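Home | Opinion | Living | Archive | Contact

Let Us Wash the Dishes by Hand Again

by Kauko Hakala

When I moved to Woren, the apartment had no dishwasher, and I was angry at the landlord for the whole of October. Now I would not accept one as a gift.

My neighbors think I am strange. They say that time is money, and they show me the Vuvitz catalog, where there are 100 models and each one is more silent than the other. I believe them. But I ask what they do with the saved half hour, and mostly they look at the phone.

At the sink I have my best talks with my daughter. She dries, I wash, and we do not need to look each other in the eyes. At fourteen this is important for her.
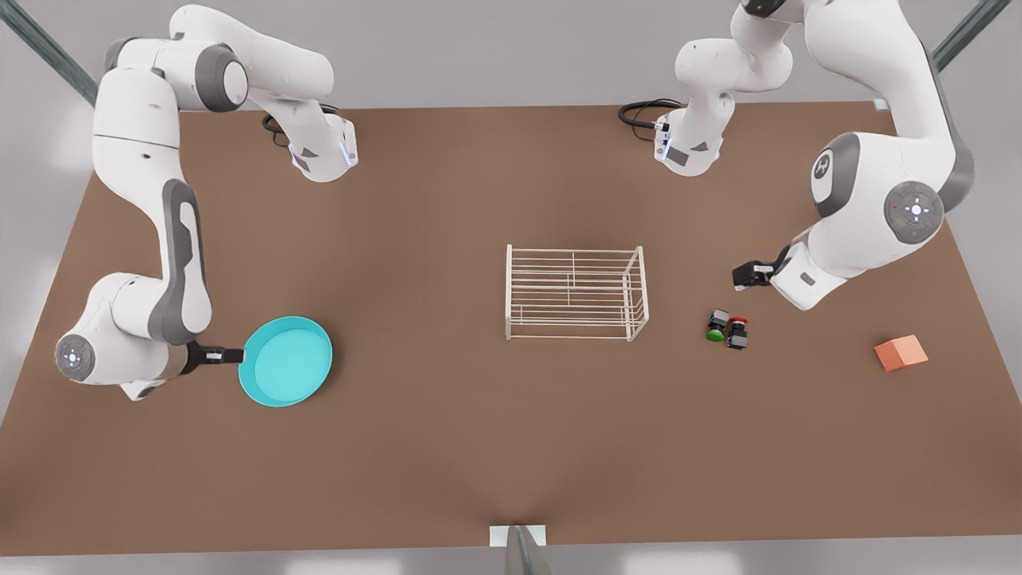 I know also that not everybody can stand so long, and a family of seven has another opinion than a family of two. I do not want to forbid anything. I only say that a small duty, done every evening at the same time, can hold a home together better than a vacation.

Share 165 | Comments 2

We use cookies to improve your visit. Accept | Settings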